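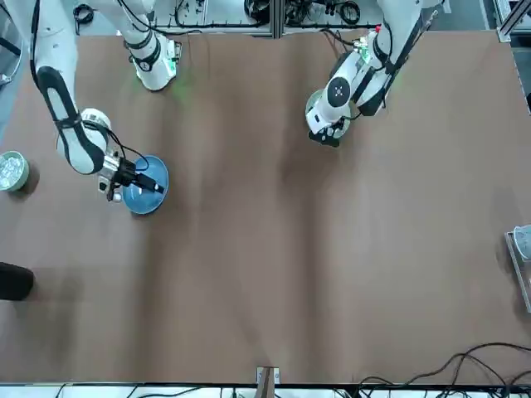

Covitden asks whether the sheet has to be pulled flat again before every session, or only when the plate starts to catch on a wrinkle. The second is enough. Smooth it from the back toward the front edge and leave small vertical wrinkles alone.

Search this site Go

# Erus two-arm table cell: setup and upkeep

Posted Monday by the Panganiban bench team

The card covers the 3,592 episodes in the Starard tableware set and the cell they were recorded on.

## Before a session

- Home both arms with the grippers open and clear of the table.
- Check the cable loop at the right wrist. It must keep some slack through a full turn of the joint.
- Keep loose cables at the front right corner out of the plate's path.
- Run one press on the blue plate with the right gripper, left gripper empty and raised.

## Service

Finger pads are inspected every 300 episodes and replaced in pairs. After a pad change, rezero the gripper and repeat the plate press – the old offset is not valid. Wrist cables are replaced as a set, never singly.

## Known issues

- 186 episodes were recorded with a worn right finger pad. They are tagged `pad_worn` and left out of the default split.
- Grip force above 70 percent shifts the sheet under the plate. Default is lower – see `cell.yaml`.
- Episodes recorded before the December rezero use the old wrist offset.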